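Last updated: January 16, 2022

Desk dividers in a shared workroom: keep or ditch?

plondden_pete
We just got the keys to our new workroom and I am way too excited about it! White panel walls, long white work surfaces, tall ceiling, all of it. My question is about privacy dividers, the kind that stand up along the back edge of a desk. We have budget for a set and I love the look, but two people on the team think they make a room feel like a call center. Anybody lived with them for a while?

Dilek Değirmenci
Yes, and I would fight anyone who tried to take mine away! We put charcoal ones on white desks in our Danurbridge place back in November and the difference was huge. White desk against white wall is a lot of glare for the eyes, and a dark panel gives you something calm to look at. Get rounded corners if you can. You will catch a sleeve on the square ones.

quietcorner
Going to disagree. They do almost nothing for sound unless they are thick and reach well over your head. People buy them thinking the room will get quieter and then it doesn't. If it's noise you are worried about, spend the money on the ceiling or on rugs.

Dilek Değirmenci
Fair, I never said sound! Mine is about the eyes. And pinning things up, which I do way too much of (calendar, cable map, a drawing of a duck).

plondden_pete
Noise is fine so far, it's a small group. What were yours, if you don't mind me asking? I have a quote from Naltico at 389 for the set and another one coming from Laaksonen.

Dilek Değirmenci
Naltico, the low ones, 16 inches. You can still see a face over the top when you are standing up. I wouldn't go to the tall size, that's when you get the call center thing your people are worried about.

bench_and_bolt
I'm with quietcorner on the sound but I still like them. What I really want to talk about is cables. Long white surfaces look amazing for one day, and then there's a black cord snaking across the middle of every one. Clip them to the back edge BEFORE the dividers go on. We did it the other way round and had to take 19 clamps off again. Never again!

quietcorner
Ha, ok, that I agree with. White cable sleeves too. And pick one end of the bench for all the boxes and adapters, or they spread.

plondden_pete
Do you run pipes and conduit in the open? Ours go along the top of the wall and come down in big curves. One guy wants them boxed in.

bench_and_bolt
Leave them! White pipe on white wall is lovely, and you can get at everything when you need to. Boxing in just gives you a ledge for dust.

quietcorner
I'd box them, personally. Curves look messy to me. But it's a 30 minute argument every time I bring it up at work, so maybe don't ask me.

Dilek Değirmenci
Pipes in the open, dark dividers, all the white you like. It's a great combination and I get happy every time I walk in. This is pretty much the look I keep going on about, with the wide white desk and the charcoal panel along the back of it:

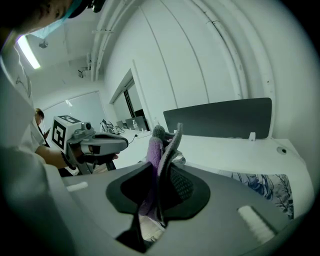 Order one divider first if they let you, stand it on the desk for a week, and see who complains. My bet is that the two who said no will be asking when the rest get delivered.

Contact | Copyright 2022 | Back to top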